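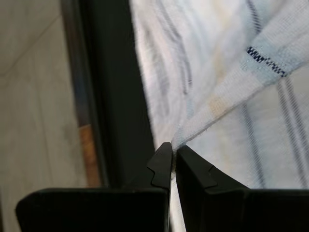 Home Stories Archive About

Rule Fourteen

3 min read

The rulebook came with the job, all 22 pages of it, and I read it on the bus to Zillham with a muffin on my knee. Most of it was what you'd expect. Keep your hands off the table while the arms are live. Call out before you reach in. Then I got to rule 14, which said, in full: "Cloth is to be treated as if somebody is waiting for it."

I laughed so hard I got crumbs in the binding!

My first week I asked the shift lead what it meant, and she said to run dish towels until I had a theory. So I ran dish towels. I'd set one down, step behind the tape, say "clear" out loud (rule 2, and yes, you say it even when you're alone), and watch the grippers go in for a pinch. Thin cloth is sneaky. It bunches and twists, and you stand there with your thumb over the stop button wanting to fix the corner yourself – and that's exactly what you can't do.

By August I'd been promoted to bath towels. My desk was in the room with the flags, under the long row of cabinets, and the Starnilex auditor was due at nine.
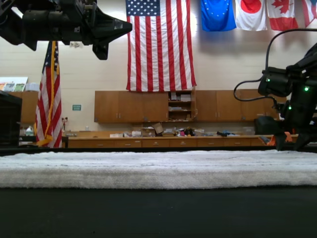

The audit

He had a clipboard and a cold. He checked the stop button, he checked my log, and then he asked me to explain rule 14 in my own words. My mouth went completely dry.

I told him about my grandmother, who ironed for a hotel and never once let a towel go out with the corner tucked wrong, even at midnight, even when her feet hurt. I said I figured the rule was written by someone like her.

He blew his nose and wrote for a long time.

"It's a translation error," he said. "It should say 'weight.' As if there's a weight on it. It's about lift speed."

I asked if they were going to correct it. He looked over at the towel, then turned his page.

"Not this year," he said, and asked to see rule 15.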